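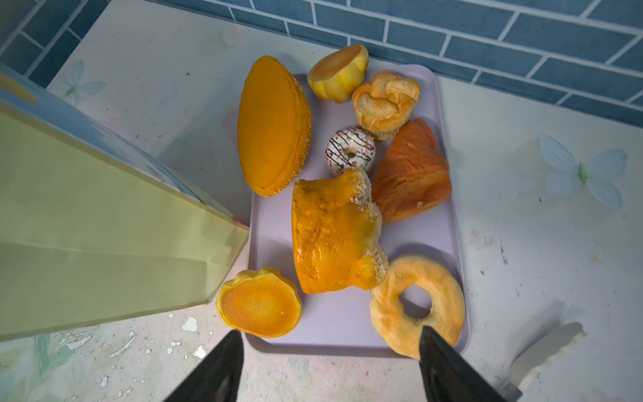
Lautaro Olivares wandte im letzten Termin ein, die Bestellmenge nach Andler setze einen konstanten Bedarf voraus und sei für Saisonware damit unbrauchbar. Der Einwand trifft die Herleitung, für die Anwendung ist er zu streng: Die Kostenfunktion verläuft in der Nähe des Optimums flach. Abweichungen der Losgröße von wenigen Prozent verändern die Gesamtkosten kaum.

3.2 Meldebestand

Der Meldebestand ergibt sich aus dem Bedarf während der Wiederbeschaffungszeit zuzüglich Sicherheitsbestand. Übungsfall Dalsgaard: Tagesbedarf 35 Stück, Lieferzeit 8 Tage, Sicherheitsbestand 77 Stück. Der Meldebestand beträgt 357 Stück.

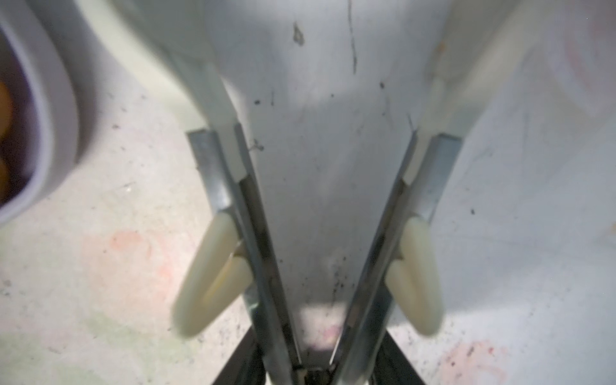

Ob man den Sicherheitsbestand nicht einfach als festen Prozentsatz des Bedarfs ansetzen könne, wollte Fidel Rivadeneira wissen. Zulässig ist das, aber ungenau - die Streuung des Bedarfs geht dann nicht ein. Maßgeblich ist die Standardabweichung über die Lieferzeit, multipliziert mit dem Sicherheitsfaktor des gewählten Servicegrads.

3.3 Periodische Überprüfung

Beim Bestellrhythmusverfahren wird in festen Abständen auf das Sollniveau aufgefüllt.

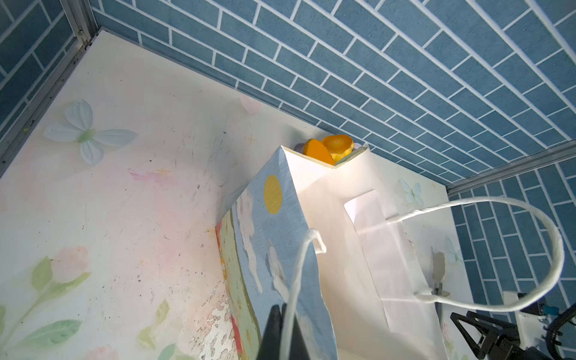

Der Sicherheitsbestand muss hier Lieferzeit und Überprüfungsintervall abdecken und fällt bei gleichem Servicegrad höher aus als in 3.2. Aufgabe bis September: Fall Bondport mit 260 Arbeitstagen für beide Verfahren rechnen.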